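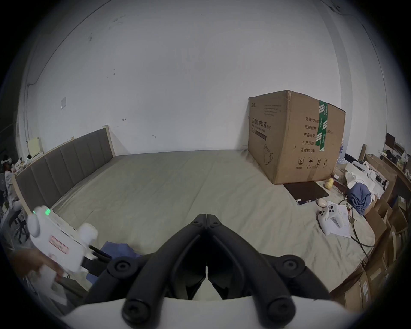 Bed with the grey padded headboard, fitted sheet on

Hem on wool trousers: with cuff or without?
Posted by Nesrin Kozan, Monday, December 22, 2025

Hello everybody. I bought a pair of second-hand trousers in heavy grey wool with a small check. The label inside says Hillell, which I don't know. They fit me very well in the waist, but they are too long and I must shorten them. There is enough cloth to make a cuff, and I can't decide.

I am not tall. My mother always said that a cuff makes the leg look shorter. But when I see people in the street with this kind of cloth, they nearly always have a cuff, and it looks right to me. I will wear them with brown lace shoes and sometimes with low boots.

My second doubt is the colour of the socks. Should they match the trousers or the shoes? I own one pair in dark red which I love very much, but my sister thinks they are too loud for the office.

I can sew a simple hem by hand. A cuff I have never made. The tailor near my work asks 12 dollars for a plain hem and more for the cuff, he did not say how much more.

Falcão

Cuff. Always a cuff on heavy wool. And wear the red socks.

Stirolow

I am also short and I have both kinds in my wardrobe, so I can tell you how it is for me. The cuff gives weight at the bottom and the cloth hangs straighter. With thin summer wool I leave it plain, but with a thick check I like the cuff better. What makes my leg look short is when the trousers are too long and fold over the shoe. If you keep the hem so it only touches the shoe, your mother will have no complaint.

Keep the cuff narrow. Mine are four centimetres and I would not go wider at our height. Before you cut anything, pin both legs, put on the brown shoes and walk a little. Then try with the boots also, because the heel may be different. I ruined one pair in June by measuring in my slippers.

For the first cuff I would pay the tailor. On a check the lines must meet at the side seam and it is annoying work. Ask him to leave the extra cloth inside, so you can change your mind later.

Socks near the colour of the trousers are the quiet choice. Dark red with grey and brown is a good combination in my opinion, and they will show mostly when you sit.

Kidum

My tailor does not charge extra for cuffs, maybe ask another one. Is the lining full or only to the knee? Mine was full and it had to be shortened too.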